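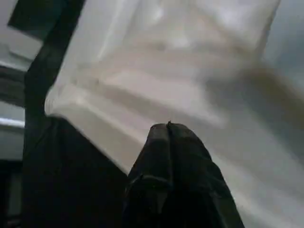 Funda antihelada Tedov para cítricos y arbustos

Referencia 735
Marca: Tedov
Disponible en tres tallas
Entrega desde nuestro almacén, en península y Baleares

Descripción

La funda Tedov es un saco de velo no tejido de polipropileno con cordón de ajuste en la base. Se coloca sobre la planta entera, con maceta o sin ella, y la protege del viento frío y de las heladas ligeras. El velo deja pasar el aire, la luz y parte del agua de lluvia, así que la planta puede permanecer cubierta varios días seguidos.

Está pensada para limoneros, naranjos y kumquats en maceta, adelfas, buganvillas jóvenes, olivos pequeños y palmeras de porte bajo. También se usa para hortensias en zonas donde las yemas se queman con las heladas tardías.

No sustituye a un invernadero. En comarcas con inviernos largos conviene meter los cítricos bajo techo y reservar la funda para el otoño y el comienzo de la primavera.

Tallas y referencias

Talla S, ref. 735-S: 80 cm de alto por 60 cm de ancho. Macetas pequeñas y arbustos recién plantados.
Talla M, ref. 735-M: 120 cm de alto por 100 cm de ancho. Cítricos de patio y adelfas.
Talla L, ref. 735-L: 200 cm de alto por 160 cm de ancho. Olivos y palmeras jóvenes.

Para elegir la talla, mida la planta desde el borde inferior de la maceta hasta la punta más alta y añada 20 cm. Si duda entre dos tallas, elija la mayor. Las hojas aplastadas contra el velo son las primeras que se hielan.

Características técnicas

Material: polipropileno no tejido con tratamiento UV
Gramaje: 60 g/m²
Color: blanco
Cierre: cordón con tope en la base
Costuras: dobles, con hilo de poliéster
Protección orientativa: hasta -4 °C con una capa
Vida útil: de dos a tres inviernos, según la exposición al sol

Colocación

Riegue la planta por la mañana y deje que las hojas se sequen antes de cubrirla. Ate las ramas largas con rafia, sin apretar.

Clave dos o tres cañas en la maceta, un poco más altas que la planta. Las cañas sostienen la tela y evitan que la nieve doble las ramas. Tape las puntas con un corcho o con cinta para que no rasguen el velo.

Meta la funda desde arriba y bájela hasta cubrir la maceta. Ajuste el cordón por debajo del borde. En terrazas con mucho viento, pase una segunda cuerda a media altura.

En los días templados abra la base unas horas para ventilar. Si la funda queda cerrada mucho tiempo con tiempo húmedo puede aparecer cochinilla o negrilla, sobre todo en limoneros.

Cuándo ponerla

En el interior se suele colocar en noviembre, cuando las mínimas bajan de 3 °C. En la costa basta con tenerla a mano y ponerla las noches de aviso. Retírela de forma definitiva cuando pasen las últimas heladas de su zona, preferiblemente en un día nublado.

Limpieza y almacenaje

Sacuda la tierra y lave a mano con agua fría y jabón neutro. No use secadora ni plancha. Guárdela seca y doblada, lejos del sol. Los cortes pequeños se reparan con cinta para plásticos de invernadero por las dos caras.

Accesorios compatibles

Ref. 344. Juego de piquetas Witby para sujetar la base al suelo. Acero galvanizado.
Ref. 638. Manta térmica Nimri para maceta, con cierre adhesivo. Protege las raíces, que en recipiente se enfrían antes que en tierra.
Ref. 3045. Velo en rollo Dindevby, del mismo gramaje que la funda, para cubrir bancales y setos.

Preguntas frecuentes

¿Puedo poner dos fundas, una sobre otra?
Sí. La segunda debe ser de una talla superior para que quede aire entre las dos. Retire la exterior durante el día.

¿Sirve contra el granizo?
Amortigua el granizo menudo. Para granizo grueso hace falta malla.

¿Hay que regar con la funda puesta?
Poco. Levante la base, compruebe la tierra con el dedo y riegue solo si está seca a unos centímetros de profundidad.

Opiniones de clientes

Ilídio Cordeiro
Compré dos de la talla M para los limoneros del patio. La tela es más gruesa que la que tenía antes. El tope del cordón va algo duro al principio.

Wayne Girard
Correcta. Pedí la L para un olivo y me sobra anchura, pero recogida con una cuerda queda bien. Llegó muy doblada y las arrugas tardan en irse.

Envíos y devoluciones

Los pedidos de la nueva temporada salen a partir del 6 de septiembre. Se admiten devoluciones durante 30 días si la funda no se ha usado en el exterior y conserva la etiqueta. Para pedidos de viveros y comunidades, solicite presupuesto desde el formulario de contacto e indique la referencia y la talla.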